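Draltmont Tenants' Newsletter
12/07/2018

Laundry room hours, hard water and what to do with lint

The laundry room in the Irnuvwood building goes over to winter hours this week. Doors unlock at 6 a.m. and lock at 10 p.m. every day, including holidays. The last wash should go in by 8:45 so that there is time to dry it. The door lock is on a timer and the office can't hold it open for one person. If you are inside when it locks you can still get out with the push bar, but you won't get back in until morning, so take your basket with you.

A few people wrote in after the June issue to ask why towels come out stiff and gray. The short answer is the water. Draltmont has hard water, and the part of town on the hill has it harder than the part by the river. Minerals in the water grab on to the detergent before it can do its job, and what is left over stays in the cloth. Towels show it first because the loops hold so much.

The usual mistake is to add more soap. More soap in hard water leaves more residue, and the towels get worse. Try it the other way. Use the amount on the box for a normal load, or a little under, and put in half a cup of washing soda at the start. Leave out the fabric softener for towels. It coats the loops and they stop soaking up water. A hot wash with no detergent at all, once every couple of months, will clear a lot of the old buildup. You may see suds in that wash even though you put nothing in. Run the towels again until the suds are mostly gone.

White vinegar is fine in small amounts in the rinse. Do not mix it with bleach, ever, and don't put the two in the same wash even at different times. The fumes are dangerous and the laundry room has only one small window.

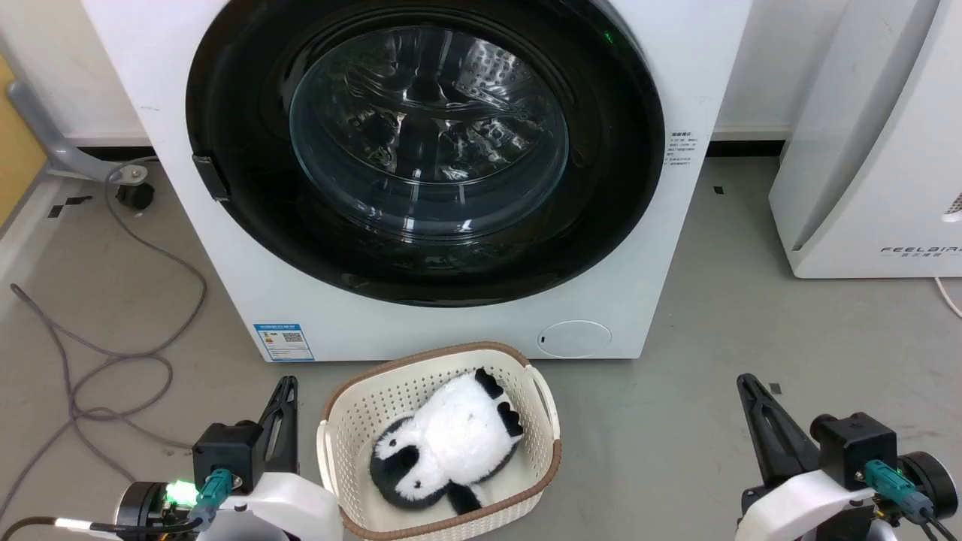

Dark clothes are a separate problem. The white streaks on black shirts are nearly always powder that didn't dissolve. Cold water in December is a good deal colder than cold water in summer, and powder that worked fine in June will clump now. Either switch to liquid for the cold months or stir the powder into a jug of warm water before you pour it in. Turn the shirts inside out as well. Streaks that are already there will brush off when the cloth is dry.

Wool sweaters do not belong in the dryer on any setting. Wash them by hand in the sink in lukewarm water, press the water out without wringing, roll them in a dry towel, and lay them flat. They take two days to dry in most of our apartments. Keep them off the radiator. The drying racks in the back hall may be used for this, but put a note on yours with your apartment number and the day you hung it up. Anything without a note gets moved to the shelf on Monday.

Now the lint. The dryers were serviced last month and the man from Kratochvíl Appliance Repair left us with a bag of it, which came out of the vent duct and not the screens. The screens have been cleaned fairly well. The duct is a different matter, and it is our job, so it has been put on the yearly schedule. The bill for the service was $404, and it has been paid out of the building fund. There will be no extra charge on anybody's rent.

What we ask from you is the same as before. Pull the screen out before you start, clean it with your fingers, and put the lint in the metal can with the lid. Don't put it in the paper recycling, and please don't leave it on top of the machine. If you use dryer sheets, rinse the screen under the tap now and then and scrub it with an old toothbrush. The sheets leave a film you can't see. To check, run water on the screen. If the water sits on the mesh and doesn't go through, it needs a scrub.

Overfilling came up again. A drum should be loose enough that you can put your hand in on top of the clothes. A packed drum doesn't rinse, and the clothes come out with soap in them, which brings us back to the stiff towels. Comforters and large blankets are too big for the machines here. The Mena Street laundromat has the large washers, and it is open until midnight. Bring quarters, as the change machine there is often empty.

Check pockets before you load. Tissues are the most common thing and they make the most mess. If one goes through, don't rewash the load right away. Dry it, shake everything out over the tub at home, and pick up the rest with tape. Coins and hairpins are worse for the machine. If you hear something rattling, stop the wash and call the office. Do not try to open up any part of a machine yourself.

Some notes on supplies. Washing soda is in the baking or cleaning aisle at most grocery stores and comes in a box. It isn't the same as baking soda, which is milder and won't do much for hard water. Keep it away from aluminum pans, wool and silk. Wear gloves if your skin is dry, and close the box tightly when you are done or it turns into a brick.

There is a shelf by the laundry room door for soap you are giving away. Full or part full is fine, as long as it's in the original container with the label on. Jars and bottles with no label will be thrown out. We had two of those in the fall and had no way to tell what was in them.

Found items are in the blue bin in the office. At the moment we have a child's mitten, a gray pillowcase, one striped sock, a set of keys on a green cord and a bathrobe belt. The keys were turned in the week before Thanksgiving. If they are yours, come by and describe the tag. Everything but the keys goes to the clothing drive after New Year's.

To report a machine that isn't working, call the office at extension 1401 and leave the number painted on the wall above it. If there is water on the floor, call right away at any hour and the line will forward to the person on duty. For refunds, fill out a slip and put it through the office mail slot. Refunds are handed out on the 5th of each month.

The next issue will cover drafty windows and the plastic film kits.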